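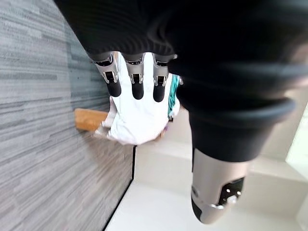

Narus Heavy Cover, white

Big soft cover for sofas, beds, the chair that gets all the laundry. Thick. Bulky when folded, so check your shelf first. Sold by Brikel, shipped out of our Katbridge store.

Back in stock for January. White only for now. Gray is coming, no date yet, please don't email about the gray.

Details
Outer: cotton, brushed on one side
Fill: polyester, stitched through so it stays put
Size: 70 x 100 inches
Edge: folded twice and sewn, no trim
Color: white (a warm white, not a blue one)
Comes in: a cloth bag with a drawstring. Keep the bag, you'll want it

What it's for
Throwing over a couch before guests. Or after guests. Spare room bed when there's no time to make it up right. Packing — people buy these to wrap a headboard or a mirror for a move and then keep using them, works fine. Not for outdoors. Not a moving blanket either, it will pick up dirt like anything white does.

Folding
Do it on a bed or a clean floor, not standing up. Long side in thirds, press the air out with your forearm, then fold from both ends to the middle and close it like a book. Still won't be flat. If you need flat get the Koppel light version, same size, half the thickness, fits on a normal closet shelf.

Washing
Warm, gentle, by itself. Needs a large machine, the small apartment kind wont do it. Tumble low, take it out halfway and shake it, put it back. No bleach. Stains: dish soap and cold water, dab it, leave it 10 minutes, rinse. Makeup is the hard one.

Dry it all the way before it goes in the bag. If you hang it, use two lines, it's heavy wet.

Using it in a small room
White goes with pretty much any wall but it does take up space to the eye. In a tight room keep it folded at the foot of the bed and leave the upper part of the wall alone, no shelves over it, no hooks. Corners especially. A clear corner up high does more for a small room than another basket.

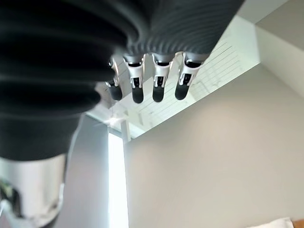
Upper corner of the room

Delivery
Orders in by noon go out same day. One cover per box. Order two and you get two boxes, sometimes not on the same truck. Sorry in advance, call if the second one is late and we'll chase it.

Returns
7 days from delivery, unwashed, in the bag. Opened is fine. Cat hair is not fine.

Common asks
Does it shed? A little the first wash, then no.
Can I cut it down? You can but the fill will come out, and then we can't take it back.
Matching pillow covers? Yes, under Narus Small Pieces, sold in pairs.
Store pickup? Katbridge only, side door, bring the order numer.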